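To: Enddale House list
Subject: Re: [enddale-house] draining rack, mugs, and who waters what

Sorry for the slow answer, been at the Plikier site since Tuesday and the signal there is dreadful. Replying to Rafail's points in one go, hope it makes sense. Am typing between trains.

Rafail Karamanlidis wrote:
> Hello all,
> Three things about the upstairs kitchen before I forget them.
> 1. The draining rack. Are we keeping it on the counter or going back
> to tea towels? I've heard both. I don't mind which but I'd like it
> settled by April.
> 2. Mugs. I put 46 on the shelf in the autumn and people tell me they
> can never find one. Where are they going?
> 3. The plants. Somebody is watering the landing ones twice and the
> ones by the back door are getting nothing at all. Can we please have
> a rota, or one person, or anything.
> Also the key safe code is no longer 1436. Ask me for the new one, I'm
> not putting it on the list.
> Rafail

Right. Rack first. I'd say keep it. The tea towels were always damp and always on the floor. It takes plates up the sides if you use the notches - people don't, they lay them flat across the top and then nothing else fits. Plates in the notches, cups upside down in the middle, cutlery in the drawer please and not poked through the wires. It does want a wipe now and then, and the marble under it as well. Lift the whole thing off, don't just go round the edges. Vinegar and warm water, leave it a few minutes, dry cloth. I did mine at home like that and it came up fine. 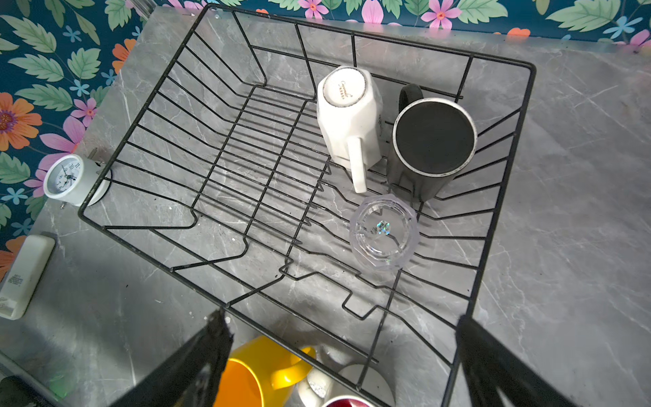
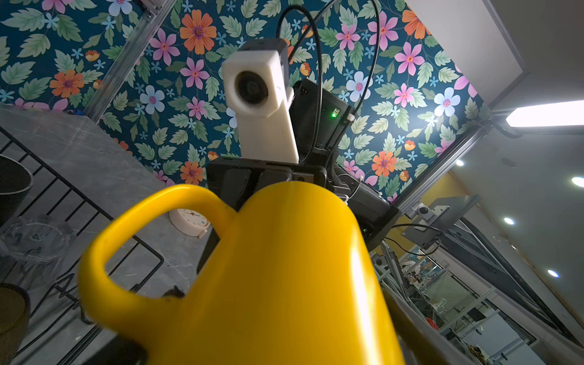
On the mugs, I don't think anyone is stealing them, they're just spread about. I found five in the print room and one on the stairs, with a teabag in it, lovely. My suggestion is we stop buying matching sets and let people bring one they like, becuase you look after a mug you like. Stoneware sort of thing, the black one with the speckled ring round its base is a good size for soup too, and the white one next to it in the rack is the sort of shape I'd be happy to drink out of all day. What we don't need is any more of those thin promotional ones from Clovon. We had a box of 200 from them and the handles come off. Whoever still has the box under their desk, please take it to the charity shop, not back to the kitchen.

Glasses - same rule as cups, upside down in the rack and put away by whoever makes the next pot of tea. Not left until Friday.

Plants. I'll take the back door ones. Po-yen did the landing all last summer and they looked wonderful so unless she objects I propose she has them back and everyone else leaves them alone. Two people being kind to a fern is how we lost the last one. The yellow can is the one to use, it's big so don't fill it to the brim if you're carrying it up the stairs. Half is plenty. Tu plant food is in the cupboard under the sink, 3 drops and no more, the bottle says more but the bottle is trying to sell you another bottle.

Can the can live somewhere definite? I keep hunting for it. Next to the back door would suit me but then Po-yen has to come down for it. Could go on the landing windowsill and I'll fetch it, I don't mind.

Have I missed anything? Oh, the key safe. I stil need the new code, Rafail can you ring me, any time after six is ok.

Also does anyone want a spare bread bin, cream, slight dent in the lid. Free to whoever collects it.

Train's here, more later

> --
> enddale-house mailing list
> To leave the list send a blank message with the subject "unsubscribe"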